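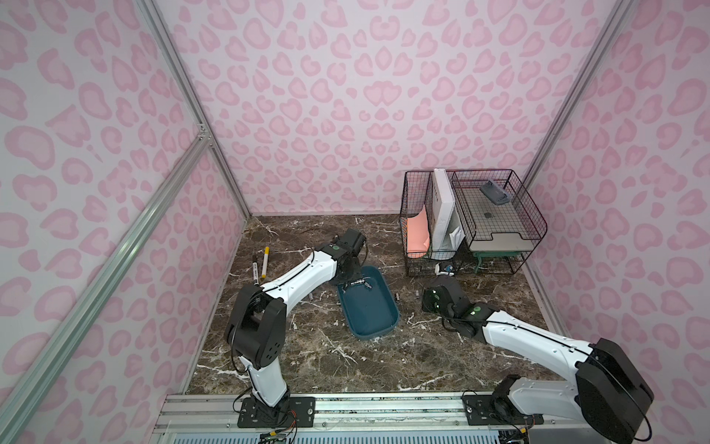
Planning the Vovine flats walk, Plernbridge to the Limsakul landing, for the second week of July, and I need current information on the river section. The printed map is at 12 m contour intervals and shows one blue line for the river. On the ground it is a braid. The channels branch off at irregular angles, and there is no main one that you could point to. My questions are which braids are normally crossed on foot, whether the poles on the north bank have been replaced, and whether the Niltora shuttle still meets the afternoon boat.
Posted by S_Aasen, 18th January

Poles were replaced as far as the second gully. After that you are on cairns, and some of those mark an old stock route that goes nowhere useful. Take a bearing at the gully and stay on the terrace until the fence line.

I would not plan the crossing from any map. The channels move after every flood.
Posted by bevtreloar

Disagree on the terrace. It adds 400 m of climbing across the day when you total up all the gullies, and the scrub is slow. With the river low, the flats are faster and easier on the ankles. I have gone that way on each trip and stayed on the gravel the whole distance.
Posted by tarnside

With the river low, fine. He is going in July. There is a gauge board at the Plernbridge road end. If the bottom plate is covered, the flats are out and the terrace is the only route.
Posted by bevtreloar

The gauge is upstream of the side creek, so it under-reads for the lower flats. I would treat it as a guide only. Look at the creek as well before committing.
Posted by tarnside

Agreed on the creek.
Posted by bevtreloar

Thanks both. Terrace as the default, then, with the flats as an option if gauge and creek are both low. That leaves transport and the hut.
Posted by S_Aasen
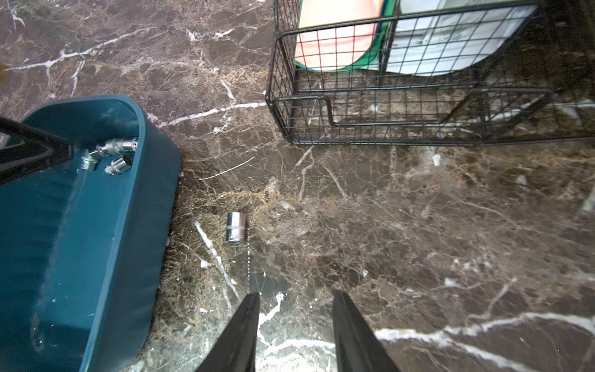 Does the Vovine hut need to be booked in winter?

Winter bunks are first come, first served, and you pay at the box by the door.
Posted by kmpost15

Correct for the hut. The campsite behind it is a separate system and does need a booking.

On transport: Niltora runs the shuttle on request only outside the summer timetable. You have to ring the day before. It waits 15 minutes after the boat ties up and then leaves, with or without you.
Posted by lowsaddle

It waited a good deal longer than that for us.
Posted by tarnside

Depends on the driver. I would plan on the published wait.
Posted by lowsaddle

One more item. Spot height 499 on the ridge above the hut is printed on the wrong knoll on the older sheet. If you take a back bearing from the terrace, use the eastern knoll, the one with the trig. The newer sheet has it right.
Posted by bevtreloar

Mine is the older sheet. I will mark the correction on it and order the new one. Will report on the cairns past the gully when I am back.
Posted by S_Aasen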